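Studio share is ending in February, how do we split the deposit and the move-out costs?

bernbridge_bobbin
Posted Saturday, October 18, 2025

Hi all! Long-time reader, first time I've needed to ask something. I share a ground floor unit in Bernbridge with two other people. We all do different stuff (I sew cushion covers, mostly) and we split the rent evenly. The landlord is a small outfit called Vallden and they've been fine to deal with, but our lease runs out in February and they've told us they won't be renewing.

The deposit was 1695 dollars. I paid 900 of it when we moved in and one of the others paid the rest. The third person joined later and never put anything in, which seemed okay back then and now seems kind of dumb.

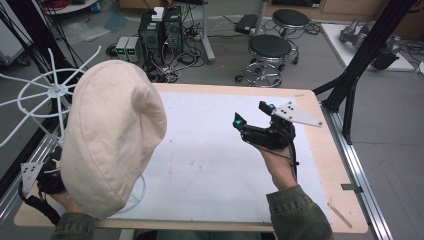 So my first worry is what happens if Vallden keeps part of it. Do the two of us who paid just eat that, or does it get shared three ways like the rent? We never wrote anything down. We get along great and I'd like to keep it that way, but I've already heard "well, I didn't pay a deposit so it's not my problem" said as a joke, and I don't think it was totally a joke. 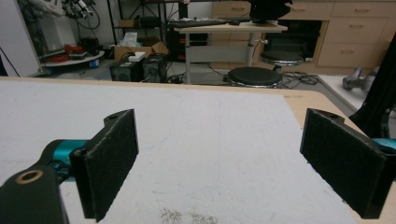 My second worry is the cleaning. The lease says the unit and "all supplied furniture" have to go back in the condition we got them, and the big table came with the place. It has a white top, and of course every bit of gray dust shows up on it, and then there's the seam in the middle that I'm hoping they won't call damage. It's always been there! I got a quote for a full move-out clean from a place called Skuvach and nearly fell off my chair. Do we have to use pros or can we do it ourselves with a weekend and a lot of paper towels?

Skuvach_is_pricey_lol
Do it yourselves. I've moved out of two places and never paid a cleaner. Vinegar.

thirdfloorwalkup
Okay, a longer one, from someone who went through this with a pottery share.

Read the lease again and see whose names are on it. If all three of you signed (or the third person got added later), you're probably all on the hook to the landlord for damage no matter who paid the deposit. If only two signed, then the third person's share is between you and them, and you'll want to talk about it soon – as in this week, while everyone's still in a good mood.

The way we did it was any deductions got split by however many people had used the space, and whatever came back went to the people who paid in. So in your case, if Vallden kept 300, you'd each be out 100, and the third person would hand over their 100 to the two of you. Put it in an email and have everyone reply "agreed". It doesn't need to be fancy.

For the cleaning, look for the words "professional" or "receipt". If neither one is in there, ask Vallden in writing if doing it yourselves is okay. Also dig out your move-in checklist. If the seam in the table is on it, you're in good shape. If you never did one, email them about it now and take photos after you've cleaned, including the floor under everything. And don't use vinegar until you know what the tabletop is made of.

bernbridge_bobbin
Thank you!! Just checked and all three of us signed, so that's one conversation that got a lot easier. No checklist that I can find but there's a folder at home I haven't been through yet. Holding off on the vinegar.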